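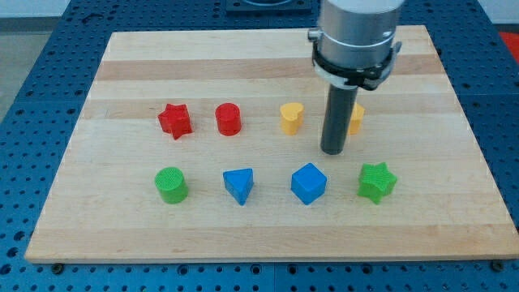
Little blocks on the light board, with the red star and the red cylinder in the back row.

How I Make a Play Board for Small Blocks

I get asked about the board more than the blocks, so let's do the board first. Mine started as a leftover panel, glued up from strips of pale wood. I love the stripes! Some run cream and some run closer to tan, and bright colors look great against both.

You'll need a panel, sandpaper in 132... no, sorry, my notes say 120 and 220 grit. (The 132 is what I paid, in total, for a whole stack of panels from Jitaru back in August. I've been making these for everyone I know.)

Start with the edges. Wrap the 120 around a scrap block and go over all 4 sides until you can drag your palm along them without wincing. Round the corners a tiny bit while you're there. Then do the top with the 220, always along the grain – going across it leaves scratches that show up later, right when you put the oil on.

Wipe off the dust and rub in a thin coat of oil that's meant for wood toys. Wait 20 minutes, wipe off whatever hasn't soaked in, and leave the board flat overnight. I do a second coat, but my friend Delia Bogdan stops at one and hers looks fine.

Now the blocks. Pick chunky shapes that stand up by themselves. A thick star lying with its face up is perfect, and so is a cylinder standing on end. Check the size for the kid you have in mind, please, and skip anything little enough to swallow if they still put toys in their mouths.

For a first game I like two loose rows of four. Don't fuss over the spacing! Ask for "the star" or "something red" and let them hunt. Once that gets easy, have them close their eyes, swap two blocks, and see if they can spot the switch.

Wash-up is a damp cloth and a dry towel. Don't soak the board, and give it fresh oil when it starts to feel rough.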